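In praise of the unmade bed

My mother had a way of folding a fitted sheet that I have never managed to copy, though she showed me a dozen times in the kitchen at Umurthorpe and I nodded every time as if I had got it. I think about that a good deal now, because a large part of my working life goes on the question of how you show a machine something that people learn by standing next to somebody else.

The usual answer is that you show it an awful lot of times. You give a person a pair of hand-held grippers, you ask them to pick things up and put things away with those in place of their own fingers, and everything the grippers meet along the way goes into the pile that the learning system is later fed. At Wasmont, where I spent a winter helping to sort such piles, we called each go an episode, which always made me feel I was working in television.

What I want to argue about is where the goes should happen. There is a school of thought, and it has clever people in it, that says you should begin in a plain room. White table, one cup, one cloth, good light. Get the machine sure of itself there and bring in the mess by degrees. I held that view myself for quite a long time, and I'd have defended it to you over a long lunch, but I have come round almost completely to the opposite one, and what brought me round was bedrooms.

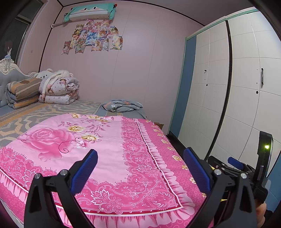
A lived-in room has been arranged by somebody for their own reasons, and those reasons are exactly what we can't make up. I have watched good colleagues try. At Studuna they once spent the whole of January dressing a mock bedroom, and they did it with real care – cushions, a lamp, slippers at a jaunty angle – and it still looked like a shop. The slippers were the trouble. Slippers in a house are never at a jaunty angle, one of them is generally under something.

And then there is cloth, which deserves a paragraph to itself and would get a chapter if I had my way. A cup is the same cup wherever you put it. A quilt has a different shape every time you let go of it, and if it has flowers printed all over it then the machine must also work out that the flowers are flat and can't be picked. You and I sorted that out before we could talk. (My niece did try to pick up a printed strawberry from a tablecloth once, and was very cross about it.) A system that has only met plain white cloth on a plain white table has had no occasion to be cross, and so it hasn't learnt.

The plain-room people have a fair reply, and I'd like to give it properly. They say that homes are slow. In one batch I sorted, we had 104 episodes from the plain room and 40 from houses, for nearly the same money, and of those 40 there were 13 we put aside for one fault or another. Those are not numbers you can wave away, particularly if you are the one who has to explain the budget. They also say, quite rightly, that when something goes wrong in a busy room you can't easily tell why. Was it the light, the pattern, the pillow? In the plain room you have a chance of finding out.

I grant all that. I would only ask what we are hoping to have at the end. If it's a machine that tidies plain rooms, well, plain rooms are tidy already. I would take the 27 good episodes from real houses and be glad of them, and I'd look rather hard at the faulty ones too before throwing them out, as a fumble with a blanket may be the most honest thing in the batch.

There's one more thing in favour of houses, and it is the small stuff. When we set out objects ourselves we choose objects that look like objects: a block, a mug, a toy. Left to itself a household offers up wrappers and crumpled bags and odd bits of fabric, things with no proper front or back, and picking those up is most of what tidying is. 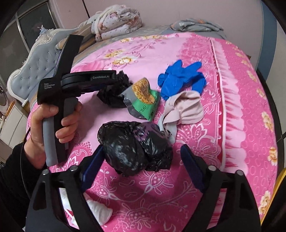 Sivaprasad Chowdary, who read a draft of this, thinks I have let the houses off too lightly. Sixteen homes can still be one sort of home, he wrote back, if they all belong to friends of the people doing the collecting, and a plain room at least doesn't pretend to be the world. He would like the money spent on going further afield before anyone congratulates themselves on the mess. At Skjelbred, he added, they had bedrooms by the dozen and hardly a bunk bed or a mattress on the floor among them.

I've no good answer to that, and I have told him so. Finding households who will have you in is slow work, and you do start with the people who already offer you tea. But I'd still sooner start there than at the white table, and ask each of them on the way out whether they know somebody who lives quite differently.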